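Vorkance Community Help > Video Conversion and Editing

We use cookies to keep you signed in and to measure traffic. By continuing to browse you accept our cookie policy.

Audio drifts out of sync after converting MP4 to an editing format

Posted by Sepehr Alipour

I have 6 MP4 files that need to go into Brellar for editing. Brellar will open them directly but scrubbing is slow, so I convert to an intermediate first. I use Gindier for that, with the "Editing, high quality" preset. Output is a MOV with H.264 video and uncompressed audio.

The problem is that the converted files start in sync and end out of sync. On the longest file, which runs 44 minutes, the audio is late by 18 frames at the end. On the shortest one I can't see any error. The others fall in between, but not in proportion to their length, which is the part I don't understand.

What I have checked so far:

- The original MP4 plays in sync from start to finish in two different players.
- The converted MOV is out of sync in the same players, so it isn't Brellar doing it.
- Source audio is AAC, 48 kHz, stereo. Output audio is 48 kHz, stereo.
- Gindier reports the source as 30 fps. The output is 30 fps.
- Turning hardware encoding off makes no difference except that it takes much longer.

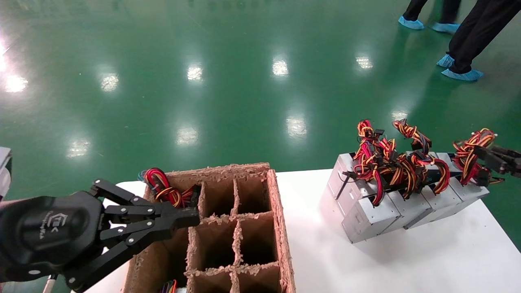
I also tried the "Audio delay" box in the output settings. It shifts the whole track, so the end lines up and the beginning doesn't. Splitting the clip in Brellar and nudging each section works, but I would have to do it for every file and find the split points by eye.

Is there a setting that fixes this during conversion, or do I need another converter? I would prefer to stay with Gindier as I have batch jobs set up in it. I can use the command line if I'm given the full command.

Posted by mkv_dregs

It's probably the sample rate. Set both to 44.1 or both to 48 and it will go away. I had the same thing with some DVD rips and that fixed it.

If not, try a different container. MOV is picky.

Posted by Arabzadeh

The sample rate can be ruled out from the numbers in the post. If 48 kHz audio were played as 44.1 kHz, the track would run almost nine percent long and the pitch would drop. You would hear it in the first few seconds. The container can be ruled out as well. MOV and MP4 store timing in nearly the same way.

It also isn't a 29.97 versus 30 mix-up, which is the next thing people usually suggest. That error is one part in a thousand. Over 44 minutes it comes to more than two and a half seconds, and 18 frames at 30 fps is 0.6 seconds.

What you have is most likely variable frame rate (VFR) in the source. Phones, screen recorders and a lot of capture programs write a frame when they have one ready. Each frame carries its own timestamp, and a player follows the timestamps, so the file plays in sync. The 30 fps shown in the converter is either an average that has been rounded or a nominal value from the header. It doesn't mean the frames are evenly spaced.

When a converter treats such a file as constant frame rate (CFR) and simply places the frames one after another at 30 per second, the gaps close up. The picture gets ahead of the sound. Audio late at the end is what you would expect from that. The error grows only where frames were missing, so it depends on what happened during the recording and won't scale with file length. A short clip with no missing frames will come out fine.

First confirm it. In ffmpeg:

ffmpeg -i input.mp4 -vf vfrdet -an -f null -

Read the last lines of the output. You will see a line starting with VFR: and a value. Zero means every frame interval is the same. Anything above zero means they differ. A very small value can come from timestamp rounding and does no harm. MediaInfo will also tell you, under Frame rate mode, but for some files it goes by the header or leaves the field out, and I would trust the filter over it.

If the file is VFR, look in Gindier under Output > Timing. The "Frame timing" menu has two entries that sound alike:

Constant (fast): sets the output rate and numbers the frames in order. Source timestamps are ignored.

Constant (resample): reads the source timestamps, duplicates a frame where there is a gap and drops one where two fall into the same slot.

The editing presets in version 2 default to the fast one. Change it to resample, save it as a new preset and point your batch jobs at that. The built-in presets can't be overwritten. If you edit one without saving it under a new name, the change is lost when the queue is cleared. 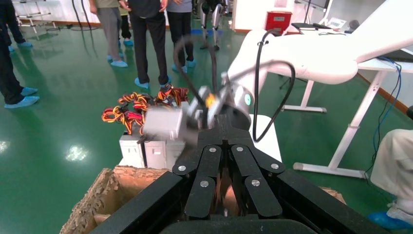 Light gray part in the air above the gripper, second arm at right.

The equivalent from the command line, if you want to compare results:

ffmpeg -i input.mp4 -vf fps=30 -c:v libx264 -preset fast -crf 18 -g 1 -c:a pcm_s16le output.mov

Notes on the options:

fps=30 does the resampling. Put the rate you are editing at. If the Brellar project is 29.97, write fps=30000/1001 and don't type the decimal.

-crf 18 keeps the quality high enough for an intermediate. Lower numbers give larger files.

-g 1 makes every frame a keyframe. The files get a lot bigger. It has nothing to do with sync, but it will fix the slow scrubbing you mentioned, which was the reason for converting in the first place. I would check whether your Gindier preset does this. If the keyframe interval there is left on Auto, you may be converting for very little benefit.

pcm_s16le is uncompressed audio, same as you have now.

One more case. If the detection filter gives zero and the drift is still there, look at the audio side. Some recorders drop audio packets and leave gaps in the audio timestamps. Add this before the output name:

-af aresample=async=1

It fills the gaps with silence so the track keeps its full length. Don't add it by default. On a clean file it does nothing useful, and on a file with messy timestamps it can put in short clicks.

Don't use the audio delay box for any of this. It applies a fixed offset, and a fixed offset can't correct an error that changes over time. Stretching the audio to fit is no better here. It only works when the drift is linear, and yours isn't.

Comment by Sepehr Alipour

The filter gave a nonzero value on five of the files and zero on the one that was fine. Switched to Constant (resample) and ran the longest again. The end is in sync now, and so are the places in the middle where I had been splitting it. Keyframe interval was on Auto, so I set that to 1 as well. File size went up as you said. Scrubbing is much better.

Is there a way to make the source CFR so I can skip this step?

Comment by Arabzadeh

Depends on what records it. Some capture programs have a constant frame rate option and some don't. Where there is one, it usually sits with the encoder settings and not with the frame rate. Most phones don't offer it in the stock camera app. Since you are making an intermediate anyway, doing it in the conversion costs you nothing extra.

Posted by tapehead_lou

Adding to the above for anyone who lands on this page with a longer queue. You can check a whole folder before converting. On Windows, open a command prompt in the folder and run:

for %f in (*.mp4) do @echo %f & ffmpeg -hide_banner -i "%f" -vf vfrdet -an -f null - 2>&1 | findstr VFR:

In a batch file the percent signs have to be doubled. The filter decodes every frame, so on long files it takes a while. Run it on a local disk and not over the network.

Also check the output duration against the source. When a VFR file has been converted with the timestamps ignored, the video stream comes out shorter than the audio stream. MediaInfo lists the two durations separately. If they match to within a frame or so, the conversion was probably fine and you can save yourself watching the whole thing. If the video is short by half a second, you have this problem.

Resampling does leave duplicate frames in the file. In normal playback you won't notice them. In slow motion you may see a small hitch at each one. For those shots, go back to the original MP4 and work from that.

Comment by mkv_dregs

The duration check is handy. My DVD rips were a different issue then.

Last updated: Tuesday, July 9, 2019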